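2019年5月 工作间笔记

接着上回没写完的说。上回写到一半被叫去搬东西，回来思路就断了，这次尽量一口气写完，啰嗦的地方请各位同事多担待。

这阵子大家吃饭时老在争，机器到底能不能干家务和车间里的杂活。Pelmont那边的朋友很乐观，说叠毛巾、擦台面都快了；我自己呢，心里是盼着的（谁不盼着有人替自己收拾工具柜呢！），可真把活儿一件件摆出来，又觉得还早。Nurkar这个项目挑了病床边的杂务来试，我觉得挑得挺好：把床推到位、踩下踏板、把床边地面理清楚，护工一天不知道要做多少遍，做的时候脑子里还能想着晚饭吃什么。

今天主要琢磨踏板。人踩踏板是不用看的，脚伸过去碰一碰，碰到了就往下压，偏了再挪一点。机器人要先看，可踏板细细的一根弯杆，颜色灰扑扑的，跟浅色地面分不太开，床底下又有阴影。我蹲在旁边看了半天，自己都得眯着眼找，也就不忍心怪它了。

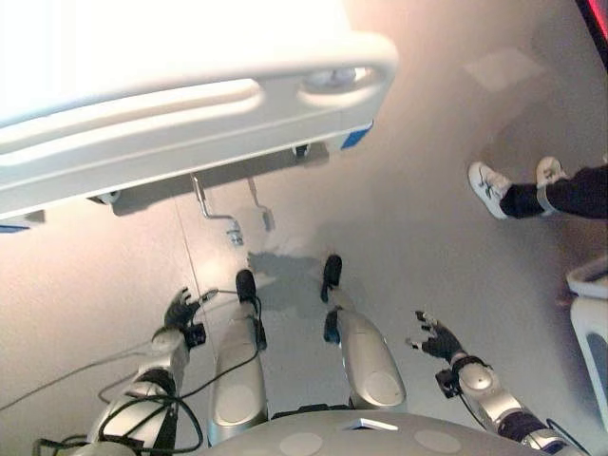
再说站的问题。踩踏板得抬一只脚，抬脚就得把重心先挪到另一只脚上，这一挪，头上的视角跟着变，刚才算好的踏板位置就要重新算。Cruickshank的同事建议干脆用手按，弯腰下去，手指比脚尖灵活。我觉得可以试，但是弯那么低，腰腿的余量够不够，我没把握。我写了个粗略的打算：先给60次踩踏板的机会，再给60次手按的机会，同一张床，同一个起点，看哪一种更稳。别急着改参数，上回就是边试边改，最后谁也说不清是哪一处起了作用。

床栏也记一笔。栏杆表面太光，灯一照就白成一片，边缘找不准。反倒是床上那点蓝色好认，可以先拿它当参照，再往下推踏板在哪儿。不过换一张床蓝色未必还在那里，所以只能算权宜之计，代码里请写清楚，免得到7月交接的时候把它当成正经办法留下来。

线缆还是老毛病，手边腿边都绕着。我一看见线往脚那边去就紧张，每次都忍不住喊停。Prasel的扎带用着还行，扎太紧手臂又抬不利索，得留一截松量，具体留多长，下次量了再写进来。

回到开头那个争论。要是问我今天的看法：搬箱子、在固定工位上拧螺丝这类活，车间里早就有机器在干了，我没什么可担心的。床边这种活不一样，东西每次都歪一点，人还在旁边走来走去。我们攒下的试验记录大约有4000条，看着不少，可真正脚碰到踏板的那部分，我翻来翻去总觉得不够用。一个新来的护工，看别人踩5次就会了，这个差距我想起来就有点气馁，也有点服气。

待办：踏板上贴一圈哑光胶带，贴与不贴各录一组；手按方案先在仿真里走一遍，看腰的角度；床轮锁好再开始，开始前旁边的人也互相喊一声；量线缆松量。胶带在靠门的抽屉里，用完请放回去。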